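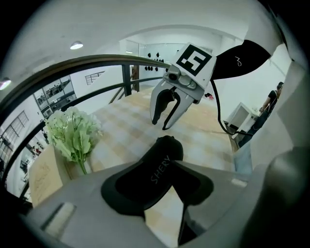
**Hand-held gripper practice** is the loose set of house rules people follow when they record tasks with a gripper held in the hand. I've kept this entry for the Holtlow wiki since July, so expect some opinions along with the facts!

## Fingers and pads

Rubber pads wear faster than you'd think. Our rule (Consuelo Villalobos wrote it, I only nagged) is to swap them every 500 recordings, and always as a pair – a new pad against an old one grips crooked. Write the swap in the log before you pick the tool up again.

## Markers and lenses

If your gripper carries a square black-and-white marker, keep it flat and clean, and keep your sleeve off it. Wipe the lens with a dry cloth at the start of each session. I used to skip this and lost 73 recordings to one thumbprint.

## Cables

Leave enough slack for a full turn of the wrist, but never so much that the loop can catch on a cabinet handle or a railing. Anybody working near stairs stays two steps back from the top one.

## Homes and other people

Ask everyone in the room before you start, including whoever wanders in later. The Nokstead group wants this in writing, while Babalola is happy with a spoken yes on the recording. I side with Nokstead here.

## Open points

Azucena Aguirre would like one shared naming rule for sessions. We have 2,975 of them under the old Fuvero names, and renaming those is still on my list.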